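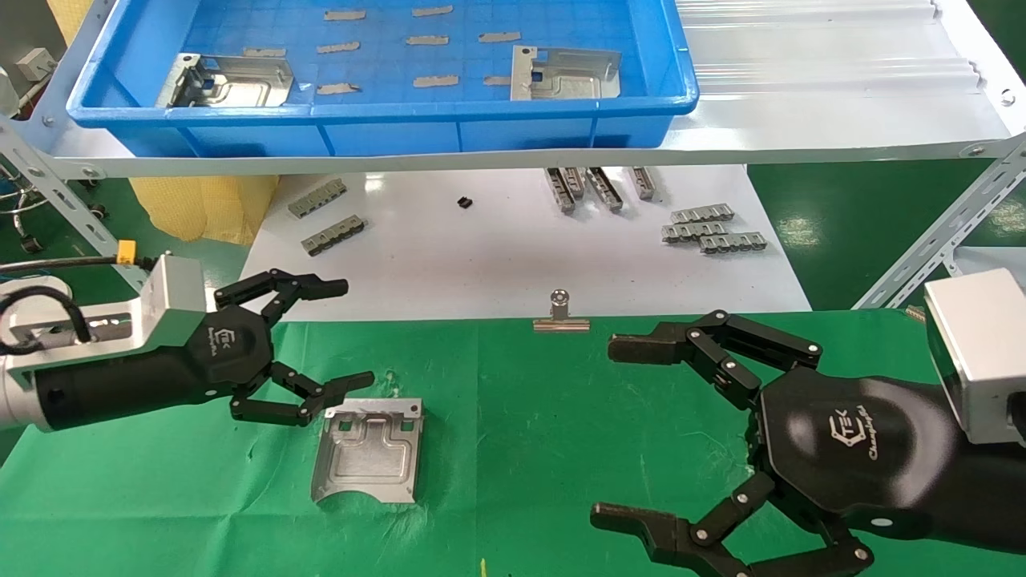 Ó Dubhghaill

Books > Shop Basics > Part Two: Working With Sheet Metal > Chapter 7

Chapter 7
Reading a Stamped Part

Before you start

You should have finished Chapter 6 and be able to use a steel rule, a square and a caliper without help. For the practice work you will need a bench mat, a shallow tray, a soft pencil, plain paper and one stamped part from the class box. Any small bracket, cover or plate will do.

Words used in this chapter: blank, pierce, notch, form, tab, burr, relief, datum edge.

7.1 What a stamping is

A stamping is a piece of sheet metal that has been cut or shaped by pressing it between two halves of a tool. The upper half is usually called the punch and the lower half the die. The sheet starts flat. When the press closes, the metal is cut, bent, stretched or some mix of these, and a single part may go through several presses before it is finished.

Stampings are found in almost everything made in large numbers. There is one behind most light switches and several in a kitchen drawer. The brackets that hold a drive inside a computer case are stampings, and so are many of the covers and plates you will meet in repair work. Most people never look at them closely. A person who assembles, repairs or checks equipment has to.

A stamped part tells you a good deal about itself if you know where to look. You can work out which features were cut and which were bent. You can often tell which side faced the punch, which edge the part is meant to be measured from, and where it will touch its neighbors once it is fitted. This chapter teaches you to do that with the part in front of you and no drawing.

7.2 Four kinds of feature

Take the silver bracket on the green mat at the head of this chapter. It is a rectangular plate, and it carries examples of the features you will see most often.

Holes. There are two small rectangular ones near the upper edge. A hole cut through sheet metal with a punch is said to be pierced. Round holes are usually for screws, rivets or locating pins. Rectangular holes are more often slots for a hook or tab on another part, though you should not assume this until you have seen the other part. The piece of metal that falls out of a pierced hole is called the slug.

Notches. A notch is a cut that opens onto an edge. The lower edge of the bracket has a curved one. Notches give room for something to pass, such as a screw head, a cable or the corner of a housing. A curved notch has no sharp inside corner, and cracks like to start in sharp inside corners.

Tabs. Along the top of the plate the metal is bent into tabs. A tab is a narrow piece left attached on one side and folded out of the flat. Look for small cuts at the root of any tab you are given. These are relief cuts, and they keep the bend from tearing the metal next to it. Not every tab has them.

Formed areas. The center of the plate is a panel worked out of the flat. Pressing a shallow panel into thin sheet makes it much stiffer. You can prove this with two index cards. Fold a shallow ridge into one and leave the other flat, then hold each by one end. The folded card stays out straight while the flat one droops.

When you describe a part, keep these four kinds separate. Students often write "hole" when they mean "notch," and the person on the other end of the phone then looks for a feature that is not there.

7.3 Which way is up

A flat plate with no writing on it can be turned over and turned around, and it will look slightly different each time. Two people talking about the same part need to agree on how it is lying.

In this book the rule is simple. Put the part on the mat so that its longest straight edge is at the bottom. If a formed area stands up from the plate, the raised side faces you. If two edges are the same length, choose the one with no tabs. Once the part is lying that way, the edge farthest from you is the upper edge, and left and right are your own left and right.

Not every shop uses this rule. The Ullard workbooks, which some of you will meet in your second year, put the tabs toward the reader. Neither way is wrong. Write down which one you used.

7.4 The datum edge

A datum edge is the edge you measure everything else from. On a drawing it is marked. On a loose part you have to pick one. Choose an edge that is long, straight and cleanly cut, and stay with it for every measurement in that direction. For the other direction choose a second edge at a right angle to the first.

An edge interrupted by a notch can still serve, provided there is enough straight metal on both sides of the notch to rest a rule against. An edge with bent tabs is a poor choice. Bends vary from part to part more than cuts do, and the error goes into every number you take.

Worked example. A class at the Zitham training shop measured the distance from the datum edge to the center of a hole on one bracket. Those who measured from the cut edge agreed closely with one another. Those who measured from the outside of a bend did not, and two of them reported the hole as being on the wrong side of center. The part was the same for everyone.

7.5 Burrs and edges

When a punch cuts through sheet, it does not cut cleanly all the way. The first part of the thickness is sheared and comes out smooth. The rest breaks away and is rougher. On the side where the punch leaves the metal there is often a thin raised lip called a burr. The opposite side has a slightly rounded edge.

Run a fingernail – not a fingertip – across the edge of a hole from each side. The side that catches is the burr side. Burrs are sharp enough to cut skin and to scrape the covering off a wire. Handle stampings by their flat faces until you have checked the edges.

Burrs also matter when parts are stacked. If some are lying burr side up and some burr side down, the stack will not sit flat and the faces will scratch each other.

7.6 Laying out the bench

Keep the work on the mat and everything else off it. A mat of one plain, bright color makes bare metal easy to see and gives a softer surface than the bench top. Keep the tray close but out of your working space. A shelf across the back of the bench is a good spot; in the photograph the shelf is white metal and the tray on it is blue plastic.

Small items such as the binder clip at the far edge of the mat are common on benches. They hold job sheets together and can grip a thin part lightly while you sketch it. Do not clip across a formed area or onto a tab. The spring is strong enough to mark soft metal, and on very thin sheet it can move a bend.

Work on one part at a time. Put it back in the tray before you take out the next.

7.7 Sketch first, measure second

The order of work for every unknown part is as follows.

Place the part on the mat according to the rule in 7.3.
Sketch its outline at about double size. Leave out the small features for now.
Add the notches, then the holes, then the tabs, then the formed areas.
Mark the burr side.
Choose two datum edges and draw a heavy line along each.
Measure, and write each number on the sketch as you take it.

Do not skip the sketch. Numbers in a column with no drawing beside them are hard to use a day later, even for the person who wrote them.

Practice 7A

Draw the part you have been given, using the order above. Label at least 3 features with the words from this chapter. Then pass the sketch, without the part, to someone at another bench. That person should pick your part out of the class box from the sketch alone. If the wrong part comes back, find out which line or label misled them and correct it in a different color.

Keep the sketch. You will add bend lines to it in Chapter 8, where the part is worked back to the flat blank it came from.

Orholm Shop Basics, Part Two
3,607 views – 469 shares – 2 comments

Related chapters
Chapter 5: Snips, Shears and Straight Cuts
Chapter 6: Rules, Squares and Calipers
Chapter 8: From Finished Part to Flat Blank
Chapter 9: Bend Lines and Bend Allowance
Appendix C: Sheet Thickness Tables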